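Teach Our Robots With Your Own Two Hands: Paid Sessions at the Kidiven Workshop, Andotthorpe

Trunex is looking for people who are patient, reasonably steady with their fingers and happy to spend an afternoon doing the same small job over and over until it starts to feel like second nature. You don't need a degree, you don't need to have worked with machines before, and you certainly don't need to know how to write a line of code. If you've ever threaded a needle for someone or fixed a necklace clasp, you already have most of what we're after!

The project is called Idahosa, and it's all about everyday household tasks. We want our two-armed robots to learn them from people, and the way we do that is pretty simple to explain (a bit harder to do well, but we'll get to that). You sit at a control station with a pair of small arms in front of you, one for each hand. When you move them, the robot's arms move the same way, and when you squeeze, its grippers close. Every attempt is recorded from start to finish, and the recordings are what the robot learns from later on. For some tasks we skip the station and you guide the robot's arms directly, holding them by the wrist and walking them through the motion.

Our task list has 39 entries at the moment, and it grows whenever somebody on the team loses patience with something at home. There's folding, stacking, opening lids, putting things away in drawers and, a great favorite with some of our operators and a great trial to others, hanging small things on wall hooks.

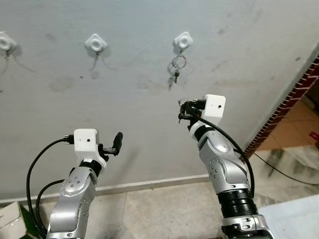

Working at the key hooks, with a small metal ring held in the right gripper.

Hooks look easy until you try them through a pair of grippers. You have to bring the piece up at the right angle, get it over the tip of the hook, let go gently and back away without knocking whatever is hanging nearby. Most newcomers drop things for the first hour or so, and that is perfectly fine with us. We'd much sooner have you take your time than rush, and a try where you fumble a little and then recover can be very useful to us, so please don't feel you have to be perfect.

What a session is like

Each session lasts 2 hours, with a break in the middle and another one any time you ask for it. Your first visit is a paid training session where one of our team sits beside you the whole way through. After that you'll be given one task at a time and asked to record up to 50 attempts at it, changing the starting position a little between tries. Some days you'll fly through them, and some days you'll get to half and we'll all agree to call it an afternoon. Pay is by the session and doesn't depend on how many attempts you finish.

You'll also mark each attempt when it ends (finished, dropped or stopped early) and jot down a word or two if anything odd went on, like a cable catching or a gripper that felt slow to close. Those notes get read, and we really do change things on account of them.

Who can take part

You should be 18 or older and able to sit comfortably at a desk and use both hands for the length of a session. Glasses are no trouble at all. Left-handed people are very welcome, and we'd love to have more of you, as so many of our recordings so far favor the right arm. If you use a hearing aid, a wheelchair or anything else we should plan the room around, just say so when you write and we'll set things up before you come.

Please wear short or close-fitting sleeves, tie back long hair and leave bracelets at home on days when you're guiding the arms by hand. We'll show you where the stop button is before you touch anything, and you can press it whenever you like, for any reason.

How to apply

We have room for 100 participants between now and the end of July. Send us a short note with your name, the times of day that suit you best and a few lines about anything you do with your hands, whether it's baking, model trains or mending the kids' backpacks. You can hand it in at the Kidiven front desk or use the contact form on the Trunex site, marking it "Idahosa operators."

Posted 9 January 2022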